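Latuheru Math Notes
@latuheru_math · 1/4/21

1/ A short thread on the frustum, the solid left over when you slice the top off a pyramid or cone with a cut parallel to the base. Most of the mistakes in my Ridham homework pile come from one step, so I'll spend most of the thread there.

2/ Notation. Lower base area B, upper base area b, perpendicular height h. The volume is

V = (h/3)(B + b + √(Bb))

It holds for any base shape, as long as the cut is parallel to the base.

3/ The common wrong version is V = h(B + b)/2, the average of the two areas times the height. It always comes out too large unless B = b, in which case the solid is a prism or cylinder and both formulas agree.

4/ Where the formula comes from. Extend the sides to the missing apex. Let the full height be H and the small piece on top have height H − h. The two pyramids are similar, so

b/B = ((H − h)/H)²

Areas go with the square of the length ratio. This is the step people skip.
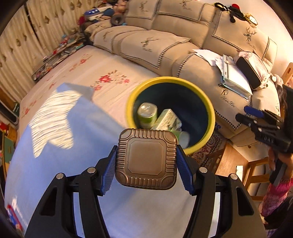 5/ Take square roots: √b/√B = (H − h)/H. Solve for H:

H = h√B / (√B − √b)

Then V = BH/3 − b(H − h)/3. Substitute and use the difference of cubes. The factor √B − √b cancels and you get the line in post 2.

6/ Worked case, square bases. Lower side 14 cm, upper side 8 cm, height 20 cm.

B = 196
b = 64
√(Bb) = 14 × 8 = 112

Sum = 372. V = (20/3)(372) = 2480 cubic cm.

7/ The averaging method on the same numbers gives 20 × 130 = 2600. Too large by 120. Large enough to lose the mark, small enough that it looks plausible when you check by eye.

8/ For square bases the excess has a closed form: h(s − t)²/6, where s and t are the two sides. Check: 20 × 36 / 6 = 120. Agrees with post 7.

9/ Slant height is a separate quantity. In post 6 the horizontal offset on each side is (14 − 8)/2 = 3, so the slant height of a face is √(20² + 3²) = √409. Use it for lateral area only. If √409 shows up in your volume, go back.

10/ Lateral area, same solid: four trapezoids, each (14 + 8)/2 × √409 = 11√409. Total 44√409 square cm. Leave it in that form unless the question asks for a decimal.

11/ The Skikel workbook writes the round case as V = (πh/3)(R² + Rr + r²). Same formula. Put B = πR² and b = πr² into post 2 and √(Bb) becomes πRr. One formula to remember covers both.

12/ Exercise. A square pyramid has base side 14 cm and height 24 cm. Its volume is 1568 cubic cm. A plane parallel to the base cuts it 12 cm below the apex. Find the volume of the frustum. Do it once by subtraction and once with post 2. Both should give 1372.

93 likes · 20 reposts · 2 replies

More from this account
Why a cone is a third of its cylinder
Similar solids: length, area and volume ratios
Cutting a sphere with a plane
Prurville problem set, March: corrections

Contact · © Latuheru Math Notes · Back to top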